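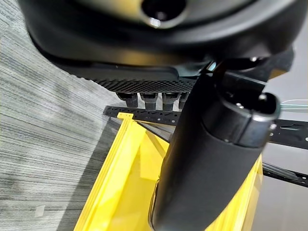 Reading time: 2 min

3.2 Perforated rail

Figure 3. Black perforated metal rail with round and slotted holes. Faint white marks are visible on the surface.

The second group of parts in the Malisari inventory is perforated rail. By this we mean any flat metal strip punched along its length so that other parts can be fixed to it without drilling. The workshop uses it for shelf supports, cable runs and small frames, and offcuts are kept for later use. Of the 911 items entered in the inventory, 275 belong to this group, more than to any other.

We sorted the rail first by hole pattern and only then by length. This reverses the order used in the older Magnusson list, where length came first and the pattern was left to a remarks column that was often blank. People who came to the shelf looking for a strip usually knew which bolts they had in hand. A strip that was too long could be cut, but a strip with the wrong holes was put back. Three patterns were recorded: round holes only, slotted holes only, and mixed. The rail in Figure 3 is of the mixed kind, with the holes set in rows.

Mixed rail was the pattern most often asked for. A round hole fixes a part in one place, while a slot leaves some room to shift it before the bolt is tightened. Users building frames tended to start from a round hole at one end and use the slots for everything after that. On round-only rail the same job often meant taking the first bolt out again – several users mentioned this without being asked.

Surface condition was scored separately, on a scale from one to four. Black rail was harder to score than bare metal. Small pale marks show up clearly against a dark finish, as they do in Figure 3, and during the first round they led to low scores for pieces that were otherwise straight and usable. Evelien Visser rescored all the black pieces in December, wiping each one with a damp cloth and running a fingernail over the marks. Where nothing could be felt, the mark was ignored. This raised the score of 82 pieces by one point and left the rest as they were. The revised scores are used in the remainder of this paper.

Straightness was checked by laying the rail on a flat bench and looking along the edge. Pieces shorter than 70 mm were not checked, as a bend over that length could not be judged by eye. They are stored in the Guvon drawers with the brackets and are counted here but left out of Section 3.4.

Two questions remain open. We did not record how often a strip was cut after it left the shelf, so the lengths given are those at the time of entry. We also did not separate rail bought new from rail taken out of earlier builds. The Skisine workshop has kept these apart from the start, and we return to its records in Section 4.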